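접시를 집는 로봇 팔, 작업실에서 만들기

2019-10-25

사람이 식탁에서 접시를 집을 때는 생각을 별로 하지 않습니다. 손을 뻗고, 손가락을 벌리고, 가장자리를 잡고, 들어 올립니다. 로봇 팔에게 같은 일을 시키려면 이 과정을 하나씩 나누어서 알려 주어야 합니다. 엠스테드에 있는 플림홀름 공동 작업실에서는 지난 8월부터 로봇 팔 두 대를 만들고 있습니다. 이 글은 그 팔이 어떤 부품으로 되어 있고, 어떻게 움직이고, 왜 접시 하나를 집는 일이 오래 걸리는지 설명합니다.

로봇 팔은 무엇으로 되어 있나요?

여러분의 팔을 한번 움직여 보세요. 어깨가 돌아가고, 팔꿈치가 굽고, 손목이 꺾입니다. 로봇 팔도 비슷합니다. 단단한 부분이 있고, 그 사이마다 굽거나 도는 부분이 있습니다. 굽거나 도는 부분을 관절이라고 부릅니다. 사람의 관절은 근육이 당겨서 움직이지만, 우리 로봇의 관절은 안에 든 모터가 돌려서 움직입니다.

우리가 쓰는 모터는 서보 모터라고 합니다. 장난감 자동차의 모터는 전기를 넣으면 계속 돌기만 합니다. 서보 모터는 자기가 지금 몇 도쯤 돌아가 있는지 알고 있습니다. 그래서 "여기까지 돌고 멈춰" 하고 시킬 수 있습니다. 관절마다 멈출 곳을 정해 주면 팔 전체의 자세가 정해집니다.

모터에 명령을 보내는 것은 지크스카라는 작은 제어판입니다. 컴퓨터가 제어판에 숫자를 보내면 제어판이 모터에 그 숫자를 나누어 줍니다. 예를 들어 컴퓨터가 손목 모터에 1517을 보내면 손목이 곧게 펴지고, 1705를 보내면 손목이 아래로 굽습니다. 이 숫자는 각도 그대로가 아니고 모터가 알아듣는 위치 번호입니다. 번호와 자세를 짝지어 적어 둔 종이가 작업대 옆에 붙어 있습니다. 모터를 떼었다가 다시 끼우면 번호가 조금씩 달라지기 때문에 종이도 다시 써야 합니다. 벌써 여러 번 다시 썼습니다.

팔 하나의 무게는 998그램입니다. 처음에는 더 무거웠습니다. 로스비타 렌츠 선생님이 팔꿈치 쪽 덮개를 얇은 것으로 바꾸었고, 긴 나사도 짧은 디크만 나사로 바꾸었습니다. 팔이 가벼우면 어깨 모터가 힘을 덜 써도 됩니다. 어깨 모터는 팔꿈치와 손목과 손까지 모두 들고 있어야 해서 늘 가장 힘든 자리입니다.

로봇의 손

팔 끝에 달린 손을 그리퍼라고 합니다. 우리 그리퍼에는 손가락이 두 개 있습니다. 두 손가락은 서로 가까워지거나 멀어지기만 합니다. 젓가락질도 못 하고 가위바위보도 못 합니다. 하지만 무언가를 사이에 끼우고 꽉 잡는 일은 할 수 있습니다.

손가락 안쪽에는 가는 줄무늬가 볼록볼록하게 나 있습니다. 운동화 바닥에 무늬가 있는 것과 같은 까닭입니다. 매끈한 것끼리 닿으면 잘 미끄러집니다. 접시 테두리도 매끈하기 때문에 손가락까지 매끈하면 붙잡고 있기 어렵습니다.

집에서 간단히 알아볼 수 있습니다. 비닐봉지로 손가락 끝을 감싸고 플라스틱 접시를 두 손가락만으로 들어 보세요. 그다음에는 손가락에 넓은 고무줄을 감고 같은 접시를 들어 보세요. 힘을 얼마나 주어야 하는지 비교해 보면 됩니다. 유리나 도자기 접시로는 하지 마세요.

손가락이 너무 세게 잡는 것도 문제입니다. 사람은 물건이 손에 닿는 느낌을 압니다. 우리 그리퍼에는 그런 피부가 없습니다. 대신 모터가 얼마나 애를 쓰는지를 봅니다. 손가락이 아무것도 없는 곳에서 닫힐 때는 모터가 전기를 조금만 씁니다. 손가락 사이에 무언가가 끼면 더 닫으려고 전기를 많이 씁니다. 제어판은 이 차이를 보고 닫기를 멈춥니다. 손가락을 닫는 모터에는 최대 772까지만 힘 값을 줄 수 있게 막아 두었습니다. 그보다 큰 값을 보내도 제어판이 받아 주지 않습니다.

로봇의 눈

손목에는 작은 카메라가 하나 달려 있습니다. 손목에 카메라가 있으면 팔이 물건에 다가갈수록 물건이 크게 보입니다. 그리고 자기 손가락이 언제나 화면 아래쪽에 같이 보입니다. 이것은 쓸모가 많습니다. 물건이 왼쪽 손가락에 더 가까운지 오른쪽 손가락에 더 가까운지를 바로 알 수 있으니까요.

카메라가 보낸 그림은 컴퓨터에게 작은 점들의 모음입니다. 점마다 밝기와 색깔을 나타내는 숫자가 있습니다. 컴퓨터는 처음부터 접시가 무엇인지 알지 못합니다. 숫자가 갑자기 바뀌는 곳을 찾아 선을 잇고, 그 선이 둥글게 이어지는지를 살핍니다.

둥근 접시를 바로 위에서 보면 동그라미입니다. 비스듬히 보면 옆으로 길쭉한 타원이 됩니다. 식탁에 접시를 놓고 의자에 앉아서 한 번, 일어서서 한 번 보면 모양이 달라 보일 것입니다. 컴퓨터는 타원이 얼마나 납작한지를 재서 카메라가 얼마나 기울어져 있는지를 계산합니다.

흰 탁자 위의 흰 접시

루츠 자이델 선생님이 처음에 가져온 접시는 파란색이었습니다. 흰 탁자에 파란 접시를 놓으면 컴퓨터가 금방 찾습니다. 파란색인 점을 모두 고르면 그것이 접시이기 때문입니다. 우리는 이틀 만에 그 프로그램을 다 만들었습니다.

그다음에 흰 접시로 바꾸었더니 프로그램이 접시를 찾지 못했습니다. 탁자도 희고, 접시도 희고, 뒤의 벽도 흽니다. 색깔로는 고를 수가 없습니다. 이럴 때는 그림자를 봐야 합니다. 접시 테두리는 살짝 올라와 있어서 그 밑에 옅은 그림자가 생깁니다. 사람 눈에도 희미하지만 숫자로 보면 차이가 있습니다.

불빛도 중요합니다. 손전등처럼 한곳에서 강하게 비추면 그림자가 진해집니다. 그런데 로봇 팔의 그림자도 같이 진해져서 접시 그림자와 섞입니다. 그래서 넓은 천을 전등 앞에 걸어 빛을 부드럽게 퍼뜨렸습니다. 접시 그림자는 옅어졌지만 팔 그림자 때문에 헷갈리는 일은 줄었습니다.

작은 얼룩도 말썽을 부립니다. 탁자 위의 까만 점 하나가 사람에게는 그냥 먼지입니다. 프로그램은 그 점을 물건이라고 여기고 그쪽으로 손을 뻗은 적이 있습니다. 지금은 아주 작은 점은 무시하라고 적어 두었습니다. 얼마나 작아야 무시할지는 아직도 고치는 중입니다. 너무 크게 정하면 나중에 단추나 콩을 집게 할 때 못 보게 됩니다.

팔이 두 대일 때

팔이 한 대만 있을 때는 접시만 신경 쓰면 됩니다. 두 대가 되면 서로 부딪히지 않는 것이 먼저입니다. 두 팔은 같은 탁자를 쓰고, 움직이다 보면 한쪽 팔이 다른 쪽 팔의 카메라 앞으로 들어옵니다.

우리는 규칙을 세 개 정했습니다.

첫째, 한 팔이 접시 가까이에 있으면 다른 팔은 접시 밖에서 기다립니다.
둘째, 두 팔이 함께 움직일 때는 느린 속도만 씁니다.
셋째, 한 팔이 멈추라는 신호를 받으면 다른 팔도 멈춥니다.

느린 속도를 쓰는 데에는 카메라 때문인 점도 있습니다. 카메라는 눈 깜짝할 사이보다 짧은 시간 동안 빛을 모아서 그림 한 장을 만듭니다. 그동안 물건이 움직이면 그림에서 그 물건이 번져 보입니다. 달리는 버스를 찍은 사진이 흐릿한 것과 같습니다. 다른 팔이 번져 보이면 프로그램은 그 팔의 끝이 정확히 어디인지 모릅니다. 그러면 얼마나 떨어져 있는지도 계산할 수 없습니다.

접시를 집는 순서

프로그램에 적힌 순서를 쉬운 말로 옮기면 이렇습니다.

손가락을 벌린다.
카메라로 접시의 테두리를 찾는다.
잡을 곳을 테두리에서 한 군데 고른다.
잡을 곳이 두 손가락 사이에 올 때까지 손목을 돌린다.
천천히 내려간다.
손가락을 닫는다. 모터가 애를 쓰기 시작하면 멈춘다.
조금만 들어 올리고 카메라로 다시 본다.

접시 전체를 손가락 사이에 끼우려면 손이 접시보다 커야 합니다. 우리 그리퍼는 그만큼 벌어지지 않아서 테두리만 잡습니다. 테두리를 잡으려면 한쪽 손가락이 접시 밑으로 들어가야 하는데, 납작한 접시는 탁자와의 틈이 좁습니다. 손가락 끝이 두꺼우면 들어가지 못하고 접시를 밀어 버립니다. 이 부분이 지금 가장 어렵습니다. 끝이 더 얇은 손가락을 만들어 볼지, 다른 팔로 접시 반대쪽을 살짝 눌러 줄지 이야기하고 있습니다. 로스비타 선생님은 얇은 손가락 쪽이고, 루츠 선생님은 팔 두 대를 다 쓰자는 쪽입니다.

작업실에서 지키는 것

로봇 팔이 켜져 있을 때는 탁자 위로 손을 넣지 않습니다. 긴 머리는 묶고, 목에 거는 줄은 벗어 둡니다. 나사를 조이거나 전선을 만질 때는 전원을 먼저 끕니다. 전원을 끄면 팔이 힘을 잃고 아래로 떨어지니까 한 사람이 팔을 받치고 있어야 합니다. 빨간 정지 단추는 누구나 눌러도 됩니다. 괜히 눌렀다고 혼내지 않습니다.

낱말 풀이

관절: 굽거나 도는 부분.
서보 모터: 정해 준 위치까지 돌고 멈출 수 있는 모터.
그리퍼: 로봇 팔 끝에서 물건을 잡는 부분.
제어판: 컴퓨터의 명령을 모터에 전해 주는 판.
타원: 동그라미를 한쪽으로 납작하게 누른 모양.

다음에 할 일

먼저 얇은 손가락을 하나 깎아서 끼워 보기로 했습니다. 손가락을 바꾸면 손끝의 위치가 달라지니 번호를 적은 종이도 또 써야 합니다.
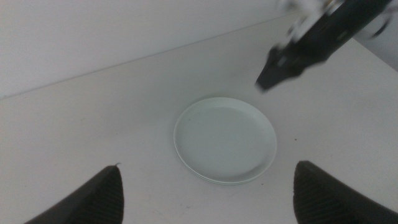

종이를 새로 쓴 다음에는 팔 두 대로 접시를 함께 드는 연습을 합니다. 그때는 가벼운 플라스틱 접시부터 쓸 생각입니다.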